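Workshop Tips: After a Fault at the Robot Bench

Applies to all users of the small-arm benches at the Olwood community workshop. Revised January 30, 2025.

These tips were prepared after a fault in November, when the arm on the second bench closed its gripper during a placing task and did not open again on command. A dish was broken and one user received a small cut while clearing the pieces. The arm did not strike anyone. The workshop has reviewed the matter and asks all users to read this page before booking a bench.

What went wrong

The controller log showed error 459, which the Viton manual lists as a lost signal from the gripper. The user pressed the soft stop on the screen, saw the arm come to rest, and reached in to take the dish. The soft stop pauses motion but leaves the motors powered. When the signal returned, the arm resumed the last instruction in its queue and lifted the dish out of the user's hand.

Inspection the next morning found that the gripper cable had been pulled tight around a clamp and had worked partly out of its plug. The clamp had been moved earlier in the week to make room for a longer table. The cable had not been rerouted.

Graham Mottram, who carried out the inspection, also found that the layout on the table had shifted. The cardboard sheet was no longer square to the base, and the taught positions no longer matched the taped lines. This did not cause the fault, but it would have caused a poor grip sooner or later.

Before switching on

Check the cable from end to end. It should have slack at every joint and should not pass under a clamp, a rod or the base plate. Push each plug home by hand, even if it looks seated.

Tighten all clamp knobs. A rod that can be turned with two fingers is too loose to use.

Confirm that the red stop button is within reach of the person running the bench, and press it once as a test. The power light on the arm must go out. If it stays on, do not use the bench.

Clear the table of cups, phones and hand tools that are not part of the task.

Setting out the table

Use a flat sheet of cardboard under the work. It softens a drop and makes small shifts easier to see. Replace a sheet once it will no longer lie flat.

Mark the work areas with painter's tape, which lifts without tearing the cardboard if it is removed slowly and at a low angle. Press down any loose ends - a raised tip can catch on the rim of a light tray and drag it.

Keep heavy or breakable items such as ceramic pots away from the middle of the work area until they are needed. For first runs of any new program, use plastic.
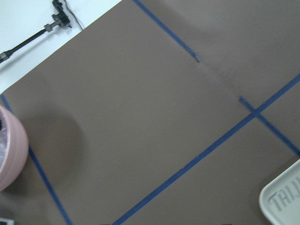

If the arm stops without warning

1. Keep hands outside the taped area. An arm that is still may have power.

2. Press the red button. Do not rely on the soft stop on the screen.

3. Wait for the power light to go out, then switch off at the wall. Support the arm from below if it begins to sag.

4. Write down the error number before restarting anything. The log is cleared at restart on the older Trestberg controllers.

5. Remove the held item only after steps 2 and 3 are complete. If the gripper will not open by hand, leave it closed and call the bench supervisor on extension 710.

Broken ceramic

Wear the thick gloves from the drawer under the bench. Lift the large pieces first, then fold the cardboard sheet inward over the small ones and discard it whole. Do not brush fragments toward the arm, where they can enter the base joint. Wipe the tabletop with a damp paper towel and throw the towel away.

Returning a bench to use

A bench that has shown error 459 remains closed until the cable has been checked and the arm has completed a full test run with an empty gripper. Iman Hamdy keeps the fault book and will sign the bench back in. Spare gripper cables are stored in bin 440, and the last one taken should be noted on the lid.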